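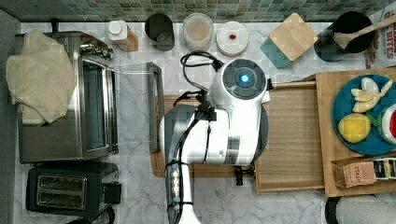 Who confirms the new Inspector General for the Wotwood district, and when does the vote take place?

The district assembly confirms the appointment by simple majority, at its first sitting after the hearing report has been laid. The governor may only nominate.

Posted by: Wotwood Forum Desk, June 12, 2020

Reply from c_bermudez
Thank you for the clarification. I would add that the report must lie open for 13 days before the sitting. Members of the public may submit written comments during that period.
Casimiro Bermúdez

Reply from northgate_reader
With respect, I believe the previous post is mistaken. The 13 days apply to judges. For the Inspector General the standing orders require six.

Reply from c_bermudez
The standing orders were amended in December. Please see the revised section on senior legal posts.

Reply from e.heitmann
Both periods remain in the text, and the clerk's office has yet to state which one governs. My concern is a different one. The nominee, Mr Michalík, advised the Fisov port authority during the contracts inquiry. He should be asked to withdraw from any matter involving that body.
Edeltraud Heitmann

Reply from northgate_reader
He was outside counsel and was paid 3,000 for a single opinion. I do not consider that a conflict of interest.

Reply from e.heitmann
The sum is not material to the rule. Any paid advice within the inquiry period must be declared, and I have found no declaration in the published papers.

Reply from Wotwood Forum Desk
The question of the notice period has been referred to the clerk. Members are reminded that comments on the nomination itself should be sent to the assembly in writing and may not exceed 1,000 words.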